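3.2 Surfaces and vessels

The household part of the study was concerned with what polished stone does under ordinary kitchen use, and in particular with metal bowls, which the participants in the Leltau interviews named more often than any other item when asked what they put down on a counter without thinking. Wooden boards, glass and glazed ceramics are treated in Section 4. The present section covers the stone, the bowls and the contact between them.

Marble is a soft material compared with the granites and engineered stones now sold for the same purpose. Its main mineral, calcite, can be scratched by a steel blade and is attacked by weak acids such as vinegar or lemon juice. Two kinds of damage therefore have to be kept apart. Etching dulls the polish over an area and usually follows the outline of a spill. Scratching leaves a narrow line and follows the movement of an object. On a plain white slab the two are easy to separate under low side light. On a strongly veined slab they are not, and much of the disagreement between our two raters (Valderrama and Takács) came from veined surfaces.

The slabs were grouped by ground color and by the contrast of the veins. Group A was pale with gray veining, Group B pale with red or pink veining, and Group C dark. Figure 3 shows a Group B surface with bowls of two sizes. The veins are thin and branch like cracks, and a reader who did not know the stone could take several of them for damage. The cloudy off-white and beige patches raise the same difficulty for etching, as their edges are no sharper than those of a mild acid mark. For this group the raters were told to judge by gloss alone and to disregard color – a rule that was added after the pilot round in June and applied to all later ratings.

Both bowls in the figure are stainless steel. A bowl of this type touches the counter in one of two ways. Standing on its base, it spreads its weight over a ring or a flat disk. Tilted onto its rim, as when it is being picked up, turned over or leaned against something, it rests on a very short length of metal, and the local pressure rises accordingly. A rolled rim reduces this effect by offering a rounded edge to the stone. A cut rim does not, and any burr left from manufacture is then drawn across the polish.
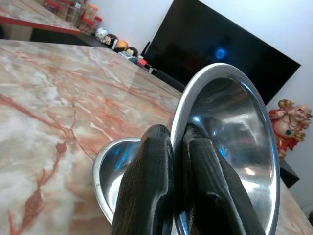
Figure 3. Stainless steel bowls tilted on pale marble with rust-red and salmon-pink veins (Group B). The larger bowl has a rolled outer rim.

3.3 Rating procedure

Each slab was wiped with a damp cotton cloth, dried, and left for 17 minutes before rating. The raters worked separately and did not see each other's sheets. Marks were entered on a grid with the Olla form, which records position, length and type, and leaves a column for marks that could not be assigned. A total of 39 slabs were rated in this way. Where the two sheets differed on type, the mark was examined again by both raters together, and it was kept as unassigned if they still did not agree.

Reflections were a further source of error. A polished counter and a steel bowl both return images of the room, and a bright streak beside a bowl can be light from the bowl's own wall. All vessels were therefore taken off the slab before rating began, and the lamp was moved to a second position for every mark shorter than the grid spacing. A streak that shifted with the lamp was not entered.

Rim contact was also examined on test pieces from the Cisneros yard, using up to 1000 passes per piece under a fixed load. The passes were made dry. Wet contact, and contact with salt or sugar grains trapped under the rim, are left to the Wernuvis series, as loose grains may scratch the stone independently of the metal. The results for the dry passes are given in Section 5, with the cut and rolled rims listed separately.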